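Neighborhood > People > At Home

The laundry room at the Fullgate building smells of soap and warm lint, and the woman who has looked after it for five years would like you to know she never meant to become the person everybody asks about folding.

"I was just slow," she says, laughing. "I'd be down here with my basket on a Monday, taking forever over one pair of pants, and people would stop and talk - and then they'd start bringing me things!"

Her real affection is for twill. She learned on it at the old Durkham shirt works, where she spent more than 72 weeks on pressing before she was let near a sewing machine.

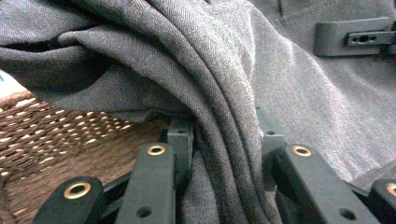 Gray twill, with a woven basket alongside.

"See the little diagonal lines? You smooth along those with the flat of your hand," she says. "Don't yank it. Find a seam first, any seam, and let the rest hang from there, and then you can take your time."

She folds in 3, always, and keeps shirts and pants in separate piles. Her sister folds in 2. "We don't discuss it at dinner," she says, and reaches for the next one.

14 shares | 6 comments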